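Category: Live music, weddings & functions

Uchenna Wike
4 June 2018

Played a wedding in Pliltville last night with the ceilidh band. A thread for anyone thinking of booking a band, or worse, joining one.

The form said "small step up to stage". It was a hay trailer. Our accordion player is 50 and has views on hay trailers.

We were asked for three sets. The speeches overran, so we played one and a half, plus a waltz for the bride's gran, who led.

Calling dances is mostly saying "your other left" into a microphone. I said it all through Strip the Willow and an usher still ended up in the wrong marquee.
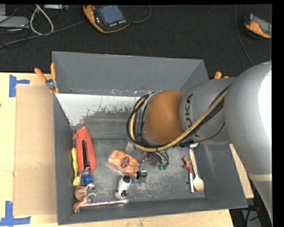

The best man asked if we knew any Oasis. We know one, as a polka. He asked us to stop, then came back later and asked for it again.

If you're booking: feed the band before the dancing. We were given our supper at the same moment as the first dance, so the fiddle solo was played by a man looking at a lasagne.

Also, please tell us about the sound limiter. The one at Massawe Barn cuts the power if people clap. We found this out during the clapping dance.

Set-up takes us 15 minutes if there's a socket near the stage. There was a socket near the horses.

New tune went down well, by the way. It's called Drurkodura, I wrote it in April, and the drummer still counts it in as something else.

Next one is the Clirnatard summer fair, on at 6, free to get in. Bring flat shoes - and know which left is yours.

Last updated: 1 day ago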